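Degree days, base temperatures and a heating bill that did not add up

I have kept a log of the gas meter since we moved into this house. Until last winter it was a column of readings and nothing else, good for checking the utility's arithmetic. This fall I finally sat down and did what I should have done at the start, which was to set the readings against the outdoor temperature.

The usual tool is the heating degree day. Take the average outdoor temperature for a day, subtract it from a base temperature, and keep the result if it is positive. A day averaging 40°F against a base of 65°F gives 25 heating degree days. Add up the days between two meter readings and you have a number that stands for how cold the period was. Divide the gas used by that number and you have a rate that can be compared between a mild month and a hard one.

The readings go in one sheet, the daily temperatures in another. I use a small utility called Zitix to pull the temperatures into a plain text file, mostly on account of its habit of flagging missing days instead of filling them in. 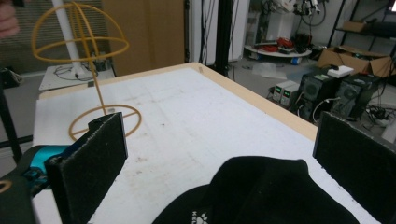

The base temperature is where most home calculations go wrong. It is the outdoor temperature above which the house needs no heat, and it sits below the thermostat setting by whatever amount the people, the refrigerator, the lights and the sun contribute. The 65°F figure dates from leakier houses kept at warmer settings. A household that runs its thermostat low and relies on sweaters, or on a black knit beanie like the one on the table, will have a lower base than its neighbors in an identical building. Ours came out at 58°F. I got there by trying each whole degree from 52 to 68 and keeping the one that gave the straightest line of gas against degree days.

With the base at 65°F the line was badly bent at the mild end. September looked terrible, a month of apparent demand during which the furnace had barely run. At 58°F those days dropped out and the remaining points fell close to a line.

The total for the last full heating season at the new base was 3138 degree days. At 65°F it would have been a good deal larger, so any rate worked out on one base is useless next to a rate worked out on the other. I mention this after seeing two neighbors compare figures on different bases and conclude that one of them needed new windows.

The intercept deserves a look too. It is the gas used when there is no heating at all, in our case the water heater and the stove. I subtract it before calculating the rate. After subtraction, the season's space heating came to 577 therms. Divide by 3138 and the rate is 0.184 therms per degree day.

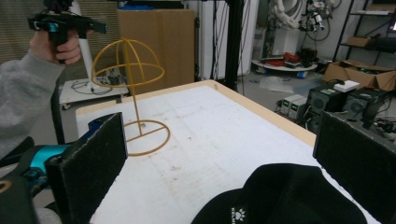
How often should the meter be read? Once a week is enough for a house this size, provided it is done at the same hour, as daily readings are mostly noise from hot water and sun.

I tried daily readings for a stretch. The scatter was wide enough to hide everything I was looking for. Monthly readings have the opposite fault, as one odd week gets averaged into three ordinary ones and you never find out which it was.

The odd week in my own log led to the only useful discovery so far. One point sat well above the line. I went through the obvious causes and found that the setback on our Pichler thermostat had been lost after a power cut, and the house had been held at the daytime setting through the night. I put the schedule back in, and the next point was on the line again. On the monthly bill the whole thing would have passed as cold weather.

I should also record that wind is not in the model. Our north wall is exposed, and the two worst residuals both belong to windy weeks. A proper treatment would add wind speed as a second variable, but with one season of weekly points I do not trust myself to fit it.
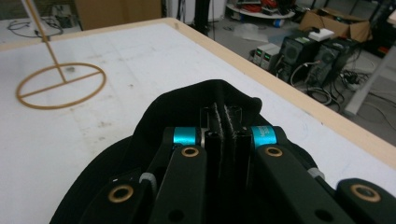

Leonie Imhof wrote in after my earlier note on this to say that I should be using hourly temperatures. Her point was that a day averaging 58°F may spend its whole night well below that, with the furnace running, and the daily average counts it as zero. She is right. The error is largest in spring and fall and nearly vanishes in the coldest months.

I have downloaded the hourly series and will rerun the base temperature search with it. I expect the base to move by a degree or less. The spreadsheet is getting slow, so the rerun will probably be a script. The readings continue either way, next to the boiler manual, in pencil.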